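Home | Forums | New Posts | Search

Old hammer from my uncle, rehandle it or leave it alone?

droltau_dan
Jul 11, 2024
So my uncle cleared out his garage and I came home with a claw hammer he bought in 2000. The handle has started to wiggle in the head and I'm torn. I've already soaked it in linseed oil twice (yes, I know, I know) and it tightens up for a week and then goes right back. 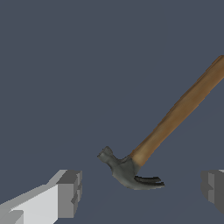 My neighbor says to drive in another wedge and quit fussing. I'd love to keep the original wood if I can, it fits my hand better than anything at the store!

leton33
Don't just pound in another wedge. Pull the old one first, or you'll split the eye end and be shopping for hickory anyway. I ruined one that way back in February and I'm still mad – it was a good handle.

siddiqui_shop
Disagree. I've added a small steel wedge crosswise on 3 of mine and they're all fine. New handles at my hardware store have awful grain, running every which way, so I'd hang on to old wood as long as I could.

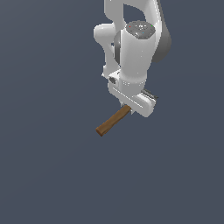 So how do you tell if the grain is any good? Look at the butt end, and you want the lines running the same direction as the head, front to back. If they go side to side, put it back on the rack and keep digging.

droltau_dan
Okay, checked mine and the lines run the right way, so I'm leaning toward the steel wedge. Should I sand off the old finish while I'm at it? It feels kind of slick when my hands are sweaty.
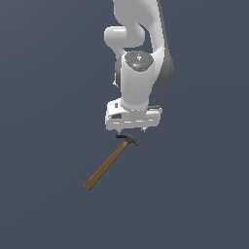

Roya Khosravi
Sand it, sure, but stay away from the part inside the head. Take any off there and it'll be looser than when you started. And I'm with leton33 on the wedge, sorry!

198 views | 5 replies | Share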